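Category: Equipment checks / Two-arm table stations / Comments open

Acceptance checklist for the Noveo two-arm table station, with my comments
By Lukian Lytvynenko

I was asked by our workshop in Ellovham to check this station before we decide if we keep it after the trial month. The supplier gives a checklist with the kit, but it is short and it speaks mostly about the software. So I made my own. I write OK, NOT OK or OPEN after each point, and the comment under it. The task we test is flower handling: the arms must take stems from one bunch and put them to another, without breaking them.

Part A. Before power

A1. Table stands level and does not rock. OK
I pressed on every corner with my full weight. No movement. I did this again after the arms were working for one morning, same result.

A2. Frame is fixed to the table top. OK
All screws were tight at delivery. I marked each screw head with a paint pen, so that next month we can see if one has turned.

A3. Clamps on the frame closed by hand, no tool needed. OK
They are stiff for small hands. Stefaniia Karpenko could close them but she did not like it.

A4. Cables do not lie where people walk. NOT OK
This is my biggest remark. On the side of the desk the cables are on the floor in a tangle, black and yellow together, and the operator must pass exactly there. The hazard tape is on the floor but tape does not stop a foot. I ask for a cable cover before the next session.

A5. Cables on the arms have enough length for full movement. OPEN
In the usual working positions they hang free. In the lowest position of the right arm I am not sure. See C3.

Part B. Power on, arms not moving

B1. Emergency stop can be reached from the chair. OK
Reached with the left hand and with the right hand.

B2. Emergency stop cuts both arms at once. OK
I tried it 8 times. Both arms stopped each time. They sink a little after the stop, so nothing fragile should be under the elbow.

B3. The screen shows the state of both arms. OK
Clear enough. The letters are small for me, but I am older than most of our operators.

B4. Grippers open fully after start. OK
Please keep your fingers away at this moment. The start movement comes without a sound signal, and I wrote to Noveo about it.

Part C. Work with the flowers

C1. Both arms can reach the working area in front of them. OK
We set the bunches side by side in the upper part of the surface, the orange-red one for the left arm and the pale one with white tulips for the right arm. The lower part we leave free for putting down.

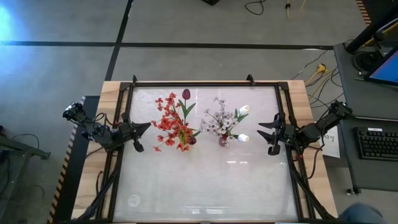

C2. Gripper holds a tulip stem without crushing it. OPEN
At force level 4 the stem is held well, but after release I found a soft place on it. At level 2 there is no mark, but a thick stem can slide. Svitlana Yurchenko proposes thin rubber on the finger tips. I agree to try it, but then we must repeat this whole part, because the rubber changes how the finger closes.

C3. No cable touches the flowers during the movement. OPEN
Rawiri Nepia drove the right arm slowly through all positions while I watched from the side. Nothing touched. With full speed I did not check yet.

C4. The arms do not collide with each other. OK, with a condition
The software keeps a distance between them. This distance can be changed in the settings by any user, without password. I consider this a mistake of the product. Until it is corrected, only Rawiri and I open the settings page.

C5. Operator can see the finger tips all the time. OK
The white surface is glossy and gives reflections from the lamps. It is possible to work with it, but after two hours my eyes were tired. A matte sheet would be better.

C6. Surface is dry before each run. To be checked by the operator every time
Flowers drip. Keep a cloth on the desk, not on the table.

Part D. After work

D1. Arms parked, power off at the wall.
D2. Petals and leaves removed from the rails. Look also under the frame, small blossoms go in there.
D3. Hand notes and papers taken away from the arms and put in the folder.
D4. Name written in the log.

My opinion in short: the mechanical part is good and I would keep it. I can sign only when A4 is repaired and C2 and C3 are tested again. The price of the service contract I do not judge, this is for Radymyr Yatsenko to decide.

Comments

Stefaniia Karpenko: For A3, can we order the longer levers? I saw them in the parts list.

Lukian Lytvynenko: Yes, I added them to the order together with the cable cover.

Radymyr Yatsenko: The offer from Durusow includes the password function. I will ask Noveo if they can give the same before I answer about the contract.

Rawiri Nepia: I can do C3 at full speed tomorrow morning, if someone stands at the stop button.

Related checklists
Monthly check of the Rankin conveyor
Gripper finger wear, what to measure
Floor cables and covers in the Ellovham workshop
Log sheet for two-arm stations, March version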